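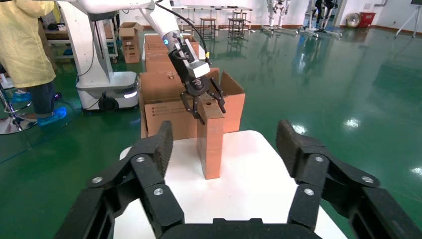

Fig. 1. Cardboard boxes, one tall and narrow, one larger and open.

Week 7 handout: Moving menus and what it costs
E. Castillo

Read the Lammers release note before class. It claims the new mail layout is "cleaner" because Contacts, Labels and Filters now sit under one icon. Cleaner for whom? Count the clicks to reach a saved address: it used to be one, now it's three.

Their evidence is a survey of 772 people, 40 of whom used the old layout every day. I wouldn't hang a redesign on that. The survey asked which screenshot looked nicer. It never asked anyone to find anything.

Compare Purklow, which kept the old sidebar as an option until December. Usage of the option was low, so they dropped it. But the switch was buried in Settings, under Advanced. Low usage tells you very little there.

For discussion:
Is a feature unpopular if most users can't find it?
What would you have measured at Lammers, and when?

Bring one menu you have lost in an update. Five minutes each, no slides.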